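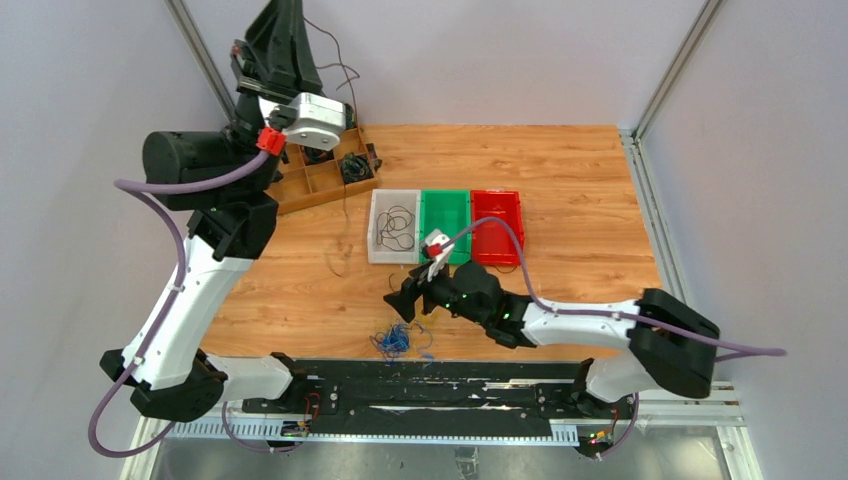 Work between July and the end of this period went into the gripper comparison, the second item in the work plan. Both arms at the Liltdale bench are now running from the same base rail, and Omid Zarei has finished the wiring for the cable sorting task. The bins stand side by side across the middle of the table, white, green and red, with the wooden compartment tray behind them near the left arm. Thin black wires in the white bin are the hardest thing we ask the grippers to pick from, and most of the period was spent on them.

Two sets of fingers were compared. The Valentini fingers are long and pointed and the Ruvard fingers are flat with a rubber pad. Each set did 400 picks with the same controller settings. On single connectors and other short parts we found no difference worth reporting. On tangled wire the pointed fingers reached into the pile better but often brought up more than one strand. The flat fingers dropped more pieces on the way to the bin. Yareli Ventura is going through the logs, and the full table will be sent with the next report.

Controller. We moved to the newer firmware in the middle of the trials, which cost us 8 working days. The picks made before the change were thrown out and repeated, so the figures above all come from one version.

Cameras. The fixed camera has stayed in one position throughout. Uzma Jafri tested a second mount lower down, but the arms blocked its view of the bins too often and we do not plan to keep it.

Spending. Spare fingers and replacement cable came to $500, inside the parts budget. About 90 hours of operator time remain.

Next period: repeat the wire picks at lower grip force, then begin two-arm handovers. Marjan Hosseinzadeh will run the handovers. We still need a decision from Ludgate on whether the third set of fingers should be ordered.

Venla Tikkanen
December 2024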